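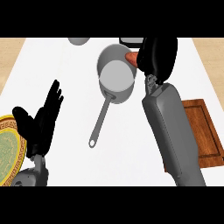
Loukia Gavalas
Kitchen task author, Husamix simulator, Condori team

Section 5. Your first two-arm task: sausage to saucepan

This is the task I hand to everyone who opens Husamix for the first time, and I still love watching it run! It's short, it uses both arms of the robot model, and it shows you right away whether your hand controls are set up well. Plan on one sitting to get through it.

Before you start, finish the hand calibration in section 4 and close any other task you have open.

1. In the task list, open Candemwood Kitchen and choose Sausage to Saucepan. The white table loads with the saucepan near the middle, handle toward you. The plate is on the left and the cutting board on the right.

2. Press Reset Arms. Both arms go to their start pose with the hands open. Let them stop moving before you touch the controls.

3. Take control of the right arm only. The left hand can stay open over the table for now, well clear of the pan handle.

4. Bring the right hand to the sausage and close the fingers slowly. You want a grip that leaves one rounded end sticking out, so you can see where it's headed.

Note: If the sausage pops out of the hand, your grip force is too high. Turn it down in steps of 2 and try again - small changes go a long way with these fingers.

5. Lift, then move over the rim of the saucepan. Come in from the right side, so the forearm passes over the cutting board and stays off the handle.

6. Lower the hand until the sausage is inside the rim, and open the fingers. A chime plays when the task counts as done.

7. Press Save Run if you want to keep it. Each project holds 200 runs, and you can rename them later from the Runs panel.

Caution: Don't drag the wrist down through the table to get a lower angle. The physics will push back hard, and the pan can end up on the floor. Press Reset Scene if that happens.

Caution: Grip settings from this task are for the simulator. Never copy them straight to a real arm. Wudside owners should go through the hardware checks in their own manual first.

Once you can do it smoothly, switch on Left Assist and steady the pan handle with the left hand while the right one works. It's harder than it sounds, and really good fun. Left Assist settings are in section 6.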